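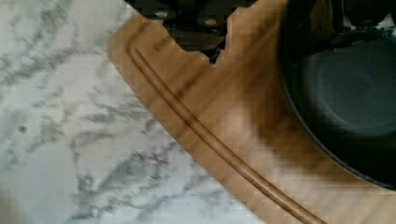 Wrist cam view, gripper over the cutting board, pan at right

Wrist camera: swap it, or swap the fingers first?

krad_marius
Comparing two grippers on the same arm, a Zorketti parallel jaw and the Voklow with the soft pads. The task is taking a pan off a cutting board. My problem is the camera. Dark gripper, dark pan, and the edges of both break up into little squares. The groove in the board and the veins in the marble come through better than the fingers do. Would you change the camera or the gripper first?

landry_k
Neither. Check your stream settings. Those blocks are compression. I had the same thing on a Brunent controller until I raised the bitrate.

krad_marius
Bitrate is already at the top of what the controller allows. Going higher adds lag, and I'm at 148 ms as it is.

solange_mac
I'd tape the fingers. Matte white or light green on the tips, cheap, five minutes. You have two pale spots on there now and those are the only parts I can pick out.

landry_k
Tape changes the grip. If he's comparing grippers he can't put tape on one and not the other.

solange_mac
So tape both, on the back of the fingers where it doesn't touch anything.

RhondaC
I disagree with starting at the fingers. There's a big soft shadow on the board next to the pan, and the gripper is hanging over the same area. I'd add a light from the left and run it again before buying anything. Mine was 400 lumens and it helped more than a new camera did.

krad_marius
Lamp and tape are both easy. I'll do the lamp alone first, 20 tries per gripper, then tape on both — same pan, same board. Should have numbers Sunday.

landry_k
Post the lag with them please.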